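Parsons Lane Community Garden
Minutes of the general meeting, July
Meeting opened 7:05 p.m.

Present: Amber Verschueren (chair), Tamsin Ngata, Hemi Ormsby, Ruairi Haldane (minutes), and plot holders as signed in. Apologies: Tayla Merrick.

1. Previous minutes
Accepted with one correction. The hose reel is on the north fence, not the south. Moved Hemi, seconded Tamsin.

2. Water
Hemi reported that the last water bill came to $868, up on the bill before. He found a slow leak at the tap beside plot 17 and replaced the washer. Plot holders are asked to close taps fully and to report drips to him. Watering hours stay as they are, before 9 a.m. and after 6 p.m.
Tamsin asked about a second rain tank. Amber has a price from Beltex for the tank but not for the stand. Held over until both prices are in.

3. Compost
Bay 2 is full and should be left alone until fall. Bay 3 is open. Meat and bread were found in bay 3 again. Ruairi to put up a larger sign. Hemi asked that corn stalks be chopped before they go in.

4. Shade cover for the seedling benches
Tamsin has been looking at light frames that can be taken down for winter. Discussion on white tube against timber. Timber is cheaper at Cendon but heavy to move. 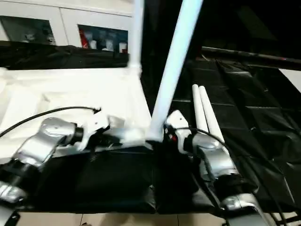
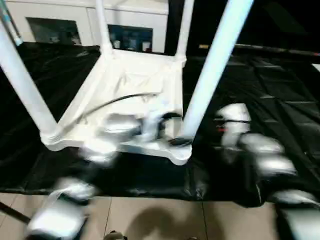 Agreed that the cover should be no more than 8 feet long so it fits between the benches and the gate. Spending of up to $60 approved for shade cloth and clips. Moved Amber, seconded Ruairi. Tamsin to bring a drawing to the next meeting.

5. Plots
Two plots have come free, and both go to the next names on the waiting list. One plot on the east side is badly overgrown. Amber to write to the holder and allow until the end of the month. Ruairi asked whether half plots could be offered again. General support, to be decided when fees are set.

6. Seed swap
Tayla sent a note that the Flillico hall is free for the swap and there is no charge for tables. Seeds should be labeled with the variety and the year saved. Hemi has spare envelopes in the shed.

7. Other business
The shed lock is sticking. Hemi to oil it. The blue wheelbarrow has a flat tire, and Tamsin has a patch kit.
A plot holder asked if the gate could be left open on work mornings. Agreed, as long as someone is on site.

Meeting closed 8:20 p.m.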